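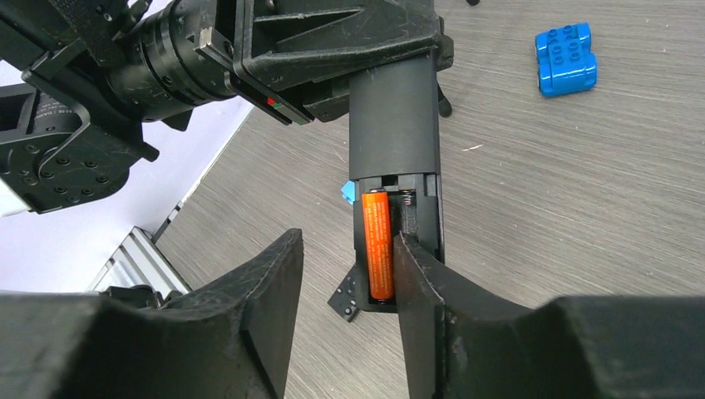

Which way round does a battery go in when there's a coil spring at one end of the slot? In most household devices the flat end, the negative one, sits against the spring, and the end with the little button faces the plain contact. The moulded plus and minus signs win if they say otherwise.

Figure 3. Two-slot battery bay in a black handheld device, hinged cover open. An orange battery lies in the left slot; the right slot is empty, with a small coil spring contact at its upper end.

4.2 Bays, covers and springs

I went into this part of the study expecting to write mostly about batteries, and I ended up writing mostly about the holes they go into. The 18 households in Grullutwood and Tamberg kept battery diaries for us, and between them they sent back 1,487 entries. I dropped the ones where I couldn't tell what the device was (my favourite just says "the grey one again"), which left 1,416 to work with.

What people grumbled about most was the cover. Sliding covers got the worst of it - they stick, then they let go all at once and the cells roll under the couch. Screwed covers came second, mainly on toys, and mainly in entries written late on a birthday. Hinged covers like the one in Figure 3 hardly came up at all. They stay attached when they're open, so there's one less thing to put down somewhere and lose. I had a few at home and had never given them a thought, and I suppose the diarists hadn't either.

The slots are a different story. Where two cells lie side by side, they often face opposite ways, and the spring in each slot is the best clue you get once the markings have worn down or the light is bad. Plenty of our diarists knew this without being able to say it. One wrote "fat end on the wiggly bit", and I've borrowed that phrase in talks ever since. Others went by the signs alone, and they were the ones who reported trying a pair, swapping it, and trying again.

Black plastic makes all of this harder. Moulded symbols in black on black are close to invisible in a hallway cupboard, and that's just where people tend to go looking for a flashlight. The bare metal of the spring at least catches a bit of light. I'd love to see the plus and minus picked out in a colour, even a cheap dab of paint, and I said so in the comments we sent to Van Wyk in June.

A smaller thing, but it kept coming up: half-filled bays. People take one cell out to feed a remote or a kitchen clock, mean to replace it, and don't. Months later the device is dead and the diary entry says the batteries are "gone already". I had been coding these as ordinary failures until I reread the notes properly, so they now have their own row in Table 3. The Jokov coding sheet had no box for them, and I've added one to our copy (revised 3/19/25) in case anybody wants to reuse it.

Prying out a snug cell got its own little burst of entries too. Butter knives, mostly, and a fair few fingernails. A ribbon under the cell would fix it, and some devices do come with one, though our diarists had a habit of tucking it out of the way when they put the new cells in. Section 4.3 picks up with what happens to the old ones.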